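Section 4. Running the clutter sweep in sim

Applies to build 983 and later. If you are on the older Stinis branch go read the old notes, half of this wont match.

Before you start

You need the Noltton scene pack, the policy checkpoint, and a results folder you can write to. Rungnapa's launcher script handles the paths. Don't hand edit them, it rewrites the file on every launch and your change is gone.

4.1 Load the scene

1. Open the launcher, pick the tabletop scene.
2. Set the seed. Any integer. Write it down.
3. Wait for the objects to settle. Arm won't accept commands until physics is quiet.
4. Check both views come up, wide and wrist. Wrist view is round with black corners, leave it that way, the policy was trained on it. Do not crop.

Note: if only the wide view shows, close and relaunch. Reloading the scene does not bring the wrist one back.

4.2 Check the views

Wrist view and wide view, same set-up: 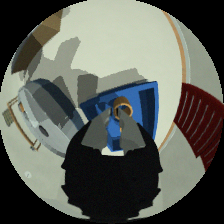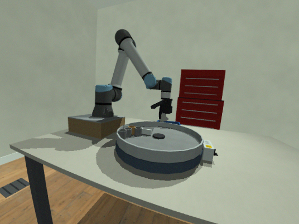 5. Step the sim once with no action sent. Nothing should move. If something creeps, the settle check passed too early, go back to step 3.
6. Confirm the two views are in sync. Compare the step counters in the log. One step off is ok, more is not.
7. Close and open the gripper once, well clear of everything.

CAUTION: never send the open command with the fingers inside a container. Contact solver goes unstable and objects leave the table. Kjell lost a whole night of episodes to this.

4.3 Run the sweep

The question we are asking is simple: does success drop because of the clutter itself, or because the clutter hides the target from the wrist view? So each seed gets run twice. Once with normal views, once with the target masked in the wrist view only.

8. Set episodes to 50 per condition. Use 20 for a smoke test, but don't report those.
9. Set the step limit to 300. Episodes that hit it count as failures, no exceptions.
10. Start the normal condition first. Let it finish.
11. Start the masked condition with the SAME seed list. The launcher does not check this for you.
12. Save both logs before closing. Closing clears the buffer.

Note: speed varies a lot by machine. On the Trellville nodes you can run both conditions overnight. On a laptop, don't bother.

Note: pausing is fine. Changing the lighting in the middle of a run is not, it changes the shadows and the policy is sensitive to them. We have seen it hesitate over a dark patch on the table like it was an object. Antigoni is writing that up seperately.

4.4 Reading the results

13. Run the compare script on the two logs. It pairs episodes by seed.
14. Look at the paired table first, not the averages. Averages hide the seeds where the two conditions flip.
15. Tag every failure by hand. Tags are: missed grasp, dropped, wrong object, timeout. Use "other" if you must, but add a comment.

So far masking hurts most when the target sits close to a taller object. With the target out in the open it makes little difference, the policy seems to get by on the wide view. Early result. Don't quote it outside the group until Tobiloba has rerun it with the second checkpoint.

CAUTION: a success in the log means the target ended inside the goal region. It does not mean the grasp was clean. Watch a few replays before you trust the number.

4.5 If it goes wrong

Arm freezes partway: joint limit, nearly always. Reset the episode, keep the seed, mark it in the log.

Wrist view all black: renderer crashed. Full restart.

Fingers pass through an object: collision mesh missing from the pack. Tell Mahfuz which object and which seed. Throw out the episode.

Compare script complains about unequal length: you skipped step 11, or one run got cut short. Rerun the short one from the begining, don't pad it.

Real arm instructions are in section 5. The step limit there is different, check before copying your config across.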